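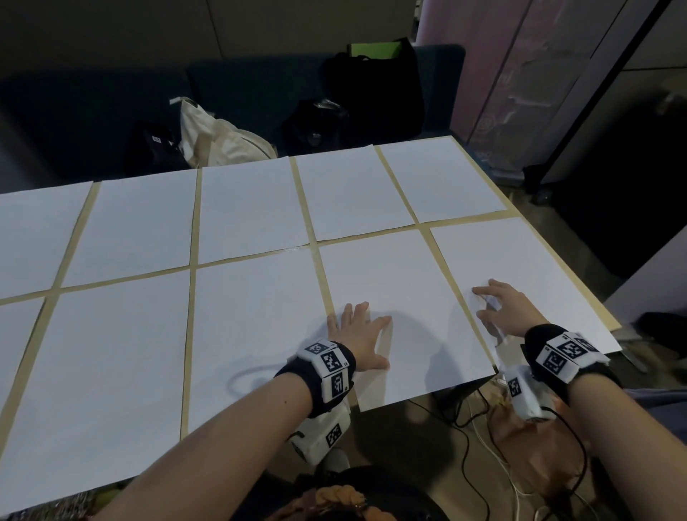

Paper sheets taped down on the table.

From: Shafiq Mridha
Date: 4 May 2020
Subject: Re: [statcrew] Donddale at Brodeck, passing yards

Kumarasinghe wrote:
> The season file has Donddale with 326 passing yards against
> Brodeck. The paper box score has 259. I checked the addition
> on both and each one is right by its own play list. Which
> number do we keep? The Drokport export from April uses the
> lower one, and the quarterback's rating changes depending on
> the answer.

Both numbers are correct, but they measure different things. 326 is gross passing yards. 259 is net, after yards lost on sacks are taken off. Donddale gave up 11 sacks for 67 yards, and 326 minus 67 is 259.

The quarterback's individual line should show 326. Under our scoring guide a sack is not a pass attempt, and the lost yards are not charged to the passer. They come off the team passing total only. So the team line in the season file should read 259 and the player line 326. At present both read 326, and the export has 259 in both.

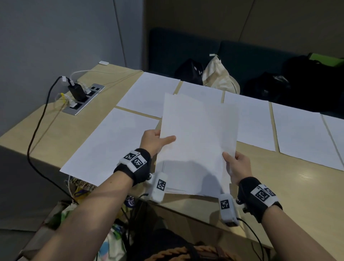 The rating should be run from the player line. If you run it with 259 you get a yards-per-attempt figure that is too low, and if the 11 sacks are also left in the attempt column it drops again. Please check that column before you resend. I have not seen the play list you used.

Two smaller items from the same game:

The fumble in the third quarter is scored as a sack on one sheet and a rush on the other. He had his arm back and was behind the line, so I have it as a sack. It is already one of the 11.

The last play of the first half is a spike. It counts as an attempt and an incompletion, with no yards. The export drops it.

I looked at the other Brodeck home games for the same mismatch and found it in 5 of them. I can fix the team lines myself. The player lines need whoever has edit rights on the Drokport side, and I do not.

Send the corrected export to the list when you have it and I will compare it with the season file play by play.

Shafiq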